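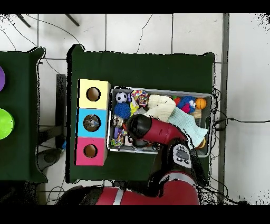 The sorting set needs 3,000 episodes before Sirkum will train on it, and most of my work at the moment is deciding what counts as one episode. The instruction is a single sentence: take a named toy from the tray and put it in a named box. The boxes are cardboard cubes with a round hole each, yellow, blue and pink, and the color is the only part of the name that matters. Toys are harder. "The ball" is no use as a label when the tray has a soccer ball, a basketball-patterned one and a blue spiky one in it, so the label sheet now requires a pattern or a texture as well as a noun. "Blue" on its own is banned too. It matched the spiky ball and the fuzzy monster, and Halima Danladi had to relabel a full afternoon of February episodes by hand.

What goes in the tray

I pack it tight on purpose. The first version of the set, which we called Jinik, had the toys spaced out with table showing between them, and the policy trained on it could pick up nearly anything as long as nothing was touching it. With neighbors in contact it closed the gripper on two items or on none.

Cloth causes the most trouble. The knitted pieces lie over other things, so a grasp planned for the toy underneath takes the cloth along. Lajos Kun wanted them removed. I kept them in and gave them their own labels, so a knitted cloth can be the target as well as the obstacle. Rope toys stay for the same reason. They have no good center to aim at, and each operator picks a different strand, which I would like the data to show.

Where an episode starts and stops

Start: the arm is at its rest pose and the operator has read the instruction. Stop: the gripper is open, clear of the hole, and moving away. Hesitation over the tray stays in. Capucine Moulin trimmed it out of her first batch to be helpful, and the result was a set of approaches with no searching in them. The trimmed ones are in a separate folder and will not be used.

A toy already in a box is not an error. One episode's placement becomes part of the next one's starting state, and the reset only happens after 4 placements. If the box named in the instruction already holds something, the operator goes ahead anyway. I log the contents of each box at the start so that this can be filtered later.
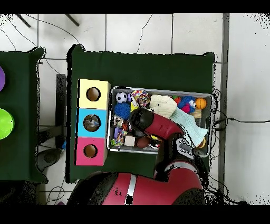
Failed grasps

We keep them, up to a limit. An operator gets 3 attempts at the same toy. If the third one misses, the episode is closed and marked F, and the tray is repacked before the next instruction. If a toy is dropped between the tray and the box but stays on the table, it can be picked up from there and the episode continues, marked R. Off the table ends it.

R episodes are the ones I want more of. I will not ask for staged drops, though. Jacqueline Boyer tried a short run of those and the operators slowed down before letting go, which is visible in the joint velocities.

Still open: whether to change the order of the boxes in the stack. It is yellow, blue, pink for now, and a policy could learn the position and ignore the color word. I plan to swap two of them for the next block and write up the comparison once it has been labeled.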